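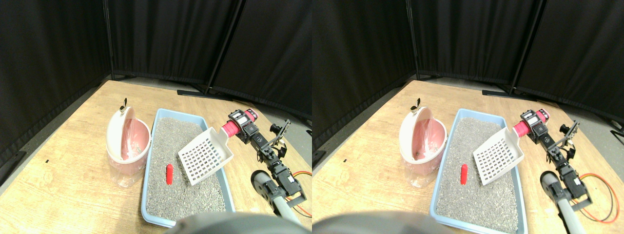

Hi all! I'm Jonalyn, and I'm looking for people who talk to their houseplants. Out loud, in whole sentences, the way I do every morning with my poor fern.

I'm putting together a small audio series called Villico, and I'd love to record you at home for an hour or so (we'll chat, I'll drink your coffee, you introduce me to the ficus). You don't need a green thumb! Half of mine are dying. You do need to be over 18 and okay with your first name being used.

I can pay $100 per person, plus bus fare. Recording starts in January, mostly after 5 p.m., and Rodel Galang will be along to handle the sound.

Send me a short voice memo about your oldest plant, and tell me if you have a dog that barks. Dogs are fine, I just bring a different mic.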